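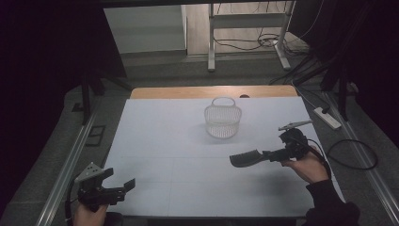 When does registration for the Listeven College alumni gathering close? Registration closes at noon on the last working day of May, and places are confirmed by email in the order in which forms are received.

The alumni office of Listeven College has published the arrangements for this year's gathering of former students. The event will take place in the Kodum Hall, with doors opening at 5.30 pm and the formal part starting at 6.15 pm. It is open to anyone who completed a full course of study at the college, including those who attended before the merger of the day and evening schools in 1983. Former staff may also apply, using the same form.

Each applicant may bring one guest. Guests must be named on the form, as name badges are printed in advance and cannot be produced at the door. The charge is £20 per person and covers the meal and soft drinks. Payment is taken online when the place is confirmed. Refunds will be made in full up to the closing date, after which a place may be passed to another former student but not refunded.

The hall seats 54 for dinner in its present layout. If applications exceed that figure, a waiting list will be kept and the office will write to those on it within two working days of a place coming free. Applicants who would like to sit with members of their own year should enter the year of leaving in box 2 of the form. Requests left in the comments field will not be carried over to the seating plan.

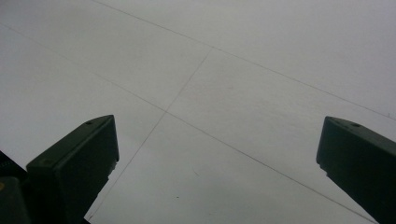

Seating plans will be sent out with the joining instructions.

The business part of the evening will be short. Ivone Frota, who heads the alumni office, will report on the mentoring scheme and on the change of the members' directory from the Cocco system to Fondau. Members whose entries were last updated under Cocco will need to set a new password before they can edit their details. Email addresses have been transferred, but postal addresses held only on paper have not.

"Anyone who has moved house should check their entry before the evening," Frota said. "The invitations for the autumn lecture will be sent from the new directory."

The meal will be served at 7 pm. Dietary needs should be given on the form. Step-free access to the hall is by the side entrance, and parking spaces for disabled visitors can be booked through the alumni office. The main car park closes at 10.30 pm.

Forms are available from the alumni pages of the college website or from the front desk.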